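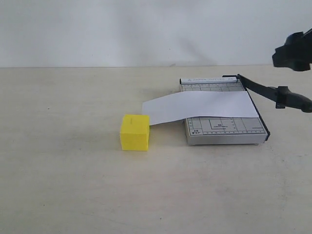 The A5 cutter station with the blade arm raised, Pudby workshop.

The paper-cutting set for Fovomex is now complete. It contains 2,371 recorded examples of one task: lower the arm of a small guillotine cutter onto a sheet of paper and raise it again. Recording began in January and occupied most of my working evenings until last Tuesday. This post sets out how the examples were gathered and which of them will be passed on for training.

Readers of earlier entries will recall that Fovomex was first taught to open drawers. The cutter was selected as the second task for its handle, which travels along an arc. A gripper that closes on the arm must follow that arc without dragging the base across the table. The cutter is light and is not fixed down, and an operator who pulls sideways will move it.

Every example was recorded by teleoperation, with views from a fixed position at the front of the table and from the wrist. The operator begins with the gripper clear of the arm, closes on it, brings it down, lifts it and releases. Sessions were limited to 2 hours. Beyond that point the motions became hurried, and hurried motions are learned as readily as careful ones.

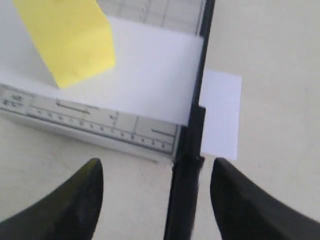 The wrist view proved to be the more demanding of the two. The fingers take up a considerable part of it, and small errors of approach that pass unnoticed from the front are plain at close range. Operators were therefore asked to watch the wrist view during the approach and the front view during the stroke. Adugna, the labeling tool I maintain for this work, stores both views on one timeline, so that a label placed on one applies to the other.

Each example carries four labels: approach, grasp, stroke and release. The start of the stroke was the subject of some revision. It was first marked at the moment of contact, but operators often held the arm for a second or more before moving it, and the model trained on the early batch learned to wait. The stroke is now marked at the first downward movement. Nearly 900 examples were relabeled under the new rule, which accounts for the silence on this blog during the spring.

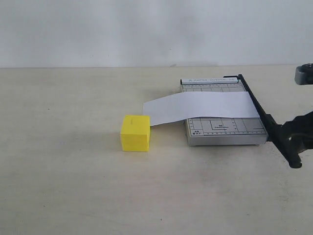
What was kept and what was set aside

Incomplete cuts were kept and labeled as such. A system that is shown only clean strokes has no information about the point at which a stroke should be repeated. Examples in which the cutter shifted on the table were also kept, provided that the operator recovered without assistance. Recordings with missing frames in either view were removed.

The position of the paper was changed between sessions, as was the angle of the cutter. I had intended to vary the lighting as well, but this was not carried out, and the set should be regarded as weak in that respect.

A first version of the set was sent to Ratum for review, together with the labeling rules and a list of known gaps.
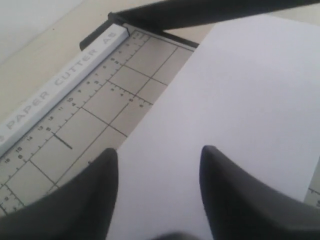
Ratum replied that the labels were consistent but that the approaches were too similar to one another, and asked whether the gripper could begin from the far side of the table in a portion of the examples. The request is reasonable. A supplementary batch will be recorded under the same rules, with the starting position drawn at random before each attempt, and will be kept separate until it has been reviewed. Training on the main set starts this week.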